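Salad Bar Robots Move Into School Kitchens as Josondale Opens Its First Automated Lunch Line

A new lunch line in Josondale promises quicker plates, fresher vegetables and a lot less food in the trash.

JOSONDALE, Jun 30, 2022: School lunch is getting a serious upgrade! The Josondale school district has switched on its first automated serving line, a compact system that portions vegetables, grains and proteins into trays while the kitchen crew gets on with the cooking. The line was built by Siltlow, a small food automation company that has spent the past few years on one stubborn problem: how to pick up soft, slippery, oddly shaped food without crushing it.

Anyone who has tried to serve exactly the same scoop of coleslaw to a long row of hungry kids knows how hard that is. Leaves clump together, shreds tangle, and a wet tomato slice behaves nothing like a dry one. Siltlow's answer is to weigh the food pan after each pick and adjust the next one, so portions even out over the course of a lunch period. It sounds simple, and the results so far are exciting.

The district began testing in January at Clindby, its largest middle school, where the kitchen serves 1345 lunches on a full day. Before the trial, the salad line was often the slowest part of the room, and plenty of students skipped it to save time. The automated line now sends out a finished tray every 20 seconds, and the kitchen reports that far more students are picking the vegetable option. Leftovers are down too, which the cooks are thrilled about — they were the ones scraping the pans at the end of the day.

No jobs have been cut. The same crew runs the kitchen, and the hours once spent scooping have gone into prep and a bigger choice of hot dishes. A baked bean chili has already become a favorite (there is talk of a second version with sweet corn).

Cleaning was the big worry going in. Every part that touches food comes off by hand and goes through the regular dishwasher, and the crew can have the line ready again between the two lunch periods. Allergens are handled by keeping separate utensils for each ingredient, with nuts left out of the building entirely.

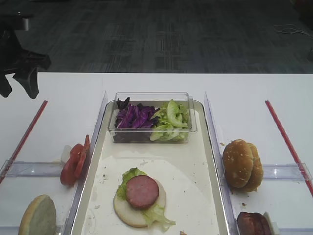

Shredded purple cabbage and chopped green lettuce at a sandwich-assembly station.

Siltlow is now working with Wang, a regional kitchen equipment supplier, on a smaller model that would fit in schools with tight serving areas. The two firms hope to place 100 of them over the next few school years, along with training for kitchen staff. Hospitals and company cafeterias have asked for details as well.

For Josondale, the next step is a second line at the high school, where the two companies expect to serve over 2000 meals a day once breakfast is included. Installation is planned for the summer break, and families will be invited to come in and try a tray before classes start again.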